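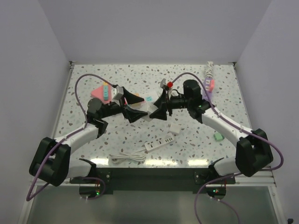
Plugs and strips all over the speckled table, pink one and purple one included.

Social > Threads > Odds and ends

Right, cable amnesty. Every extension lead and adapter I could find is coming out and getting sorted. Wish me luck!

14 likes · 2 replies

The pink strip is my favourite and I won't hear a word against it. Think it came from Nava, back when they had that bargain bin by the door (I miss that bin).

Rule one: if I can't say what an adapter is for, it goes in the Stakon box. Rule two: I'm not allowed to go back into the Stakon box.
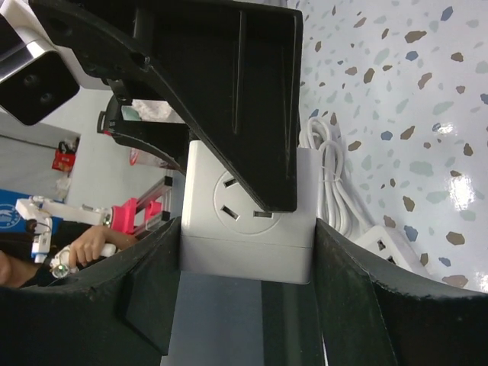

Coiled leads are so much nicer to put away - I used to stuff them in a drawer and then swear at the knot every December. Now they get a tie round them and a paper label. Life changing, sorry to be that person.

9 likes · 1 reply

Found a Vavitz receipt in the bottom of the bag as well, dated 20/08/2000. 420 for a box of adapters! What was I thinking?

Does anyone know if Brotutero still takes old plugs for recycling? Their page only mentions batteries and lamps.

Next up is the drawer of phone chargers. Might need a cup of tea first - and possibly a bigger box.

147 likes · 2 shares

Back to top · Contact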